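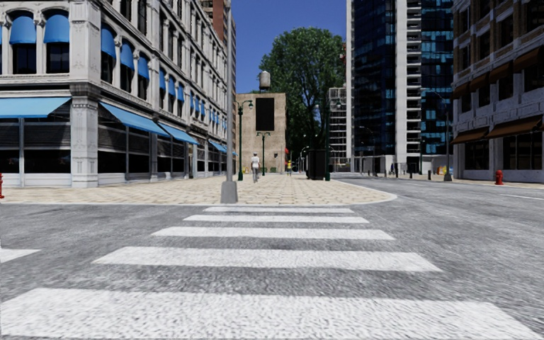

Right, thread on being a pedestrian with a dodgy knee, seeing as I've had 12 weeks of it and I have Opinions. Surgery went fine, thanks everyone who asked. But I walk everywhere now at the pace of a pigeon and you notice stuff. Kerbs mostly. A nice wide crossing with the fat white stripes is great, lovely, but then at the other end you get one of those rounded grey kerbs and a big sweep of pavers and your stick has to work out what it's doing. Three seconds of thinking you didn't used to need.

2/ physio (Macarena Herrera, absolute legend, terrifying) says to count steps not minutes. Day one home: 1,068. Most of those were to the kettle.

3/ Yesterday 3,379!! Had to sit on the wall outside the chemist for a bit after but still. Counts.

4/ Things I did not know about before: how many footpaths slope sideways. Like every single one in my suburb tilts toward the gutter. Fine on two good legs. On one and a half it's a slow argument.

5/ also bins. Bin night is an obstacle course. Please, lids IN, wheels off the path, I'm begging

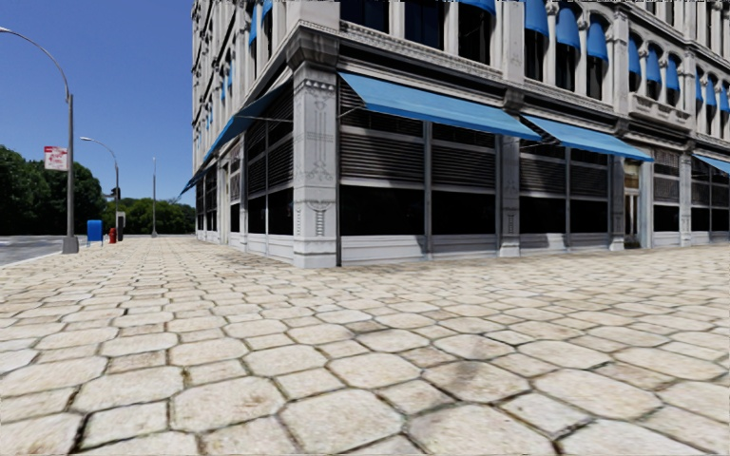
6/ anyway. Green man timing. I get maybe two thirds of the way over on the main road before it starts flashing. Drivers have been pretty good about it tbh. One bloke in a ute turned his music down for me, dunno why but I appreciated it.

7/ Wrote to council re the timing. Got a form reply, then a real one from a Margit Major in traffic who wants the exact intersection and what time of day. So if you're local and slow, send me yours and I'll put them all in one email. Dzifa Asante already sent four, all with notes. Gold star

8/ shoes. People keep asking. Just my old runners with the elastic laces so I don't have to bend. Tried the fancy Dellunier ones my sister swears by, they squeaked, took em back.

9/ the stick: borrowed from Ohemaa's mum, bit short for me, has a rubber foot that's worn on one side. New rubber feet are a couple of bucks at the chemist. Check yours, mine was bald and I had no idea

10/ next goal is the library and back without the wall stop. Then the beach in April if Macarena signs off, soft sand is banned till then apparantly.

11/ Mpho asked if I'm bored yet. Mate I have read nine books and reorganised the spice drawer twice

12/ ok knee's due for ice. Intersections to my DMs pls, street names and rough time of day, will send it off tomorrow arvo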